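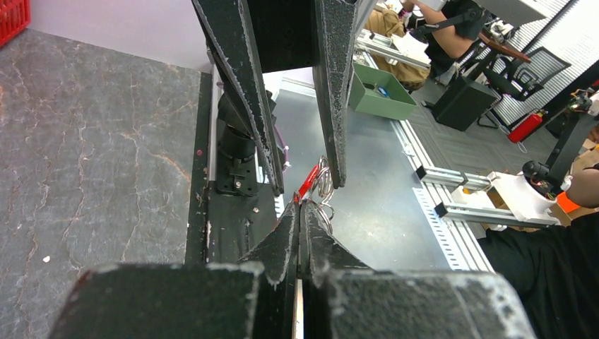 Attachment 1: the keyring with the red strap or tag

Ticket: key rings tangling and tag slipping round
Product: Lilla keyring, red
Status: open

Hello Clevmont support,

I've had my Lilla keyring since June and I do like it (the red is lovely and bright, I can find it at the bottom of any bag!), but it's driving me a bit mad and I'm hoping you can help.

The trouble is the rings. Whenever I put my front door key and the shed key on, the red bit works its way round until it's wedged in the split of the ring, and then I can't slide a key on or off without breaking a nail.

Things I've tried so far:

Turning the ring so the split faces away from the red bit. Lasted 2 days.

Opening the split with a teaspoon handle and squeezing it shut again. Bit better, then back to normal by Monday.

Swapping the shed key onto a spare ring from my old Vornomberg set. It stays put, but now the whole thing is bulky and won't go in my jeans pocket.

I haven't used pliers on it, I didn't want to scratch the silver or mess up a replacement if that's where we end up.

So, 2 questions. Is there a smaller ring that fits this one, and can I buy it on its own? And if I do have to send it back, can I drop it at the Rattanakul shop where I bought it? I've still got the receipt, no box though, sorry.

Email is best, I'm hopeless at picking up the phone before teatime.

Thanks ever so much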